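Teaching a Gripper to Set a Table by Showing It
Project report, Practical Robotics, submitted in May
Anas Kettani

Why I picked this

My grandmother taught me to make flatbread by putting her hands over mine and moving them, and I think that is where this project really comes from. She never explained anything in words, she just moved my hands until I stopped fighting her! When our instructor said we could choose between writing a motion planner and teaching an arm by demonstration, I had my form filled in before the end of class.

The task was a small one. The arm, which we all call Ziso after the sticker on its base, had to pick up a cup from one side of a kitchen counter and put it down on the other side, then go back to where it started. I wanted to compare two ways of showing it that. In the first I held the arm by the wrist and pushed it through the motion myself, with the motors relaxed. In the second I stood two steps away and drove it with the Vornel hand controller, watching the wrist camera on a laptop.

How the demonstrations went

I recorded 34 demonstrations in all, 12 by hand and the rest by remote. Guiding by hand felt natural right away, and I was a little smug about it for most of an afternoon. Then I watched the recordings and saw my own sleeve in nearly every one of them, sometimes covering the cup at exactly the moment the fingers closed. The policy I trained on those reached for the cup nicely enough but tended to hesitate just before the grasp, and I suspect my sleeve had something to do with it.

Remote control was the opposite. My first 10 runs were so jerky that I threw them out and recorded them again (the 34 doesn't include them, in case you are adding things up). What helped most was slowing down the controller and letting my thumb rest between moves. By the end I was almost enjoying it, and the recordings were much cleaner.

What the wrist camera taught me 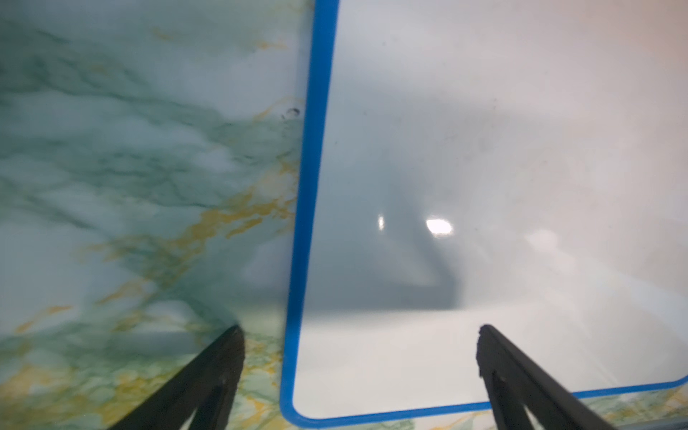

Judging distance from the wrist view was the hardest skill to pick up, harder than any of the programming. With the gripper open and nothing in it, I had very little to tell me how high the fingers were, and I would creep downward in tiny taps. I came to lean on edges instead, like the blue rim of the white board, which runs up between the two fingertips and gave me a line to steer by. The glare on the white part was less friendly, and I learned to keep my eyes off it and on the rim.

If I did this again I would start with remote control, wear short sleeves anyway, and spend the first 5 demonstrations just practicing with the recorder off. I would also like to try a second cup with a handle, which I ran out of time for.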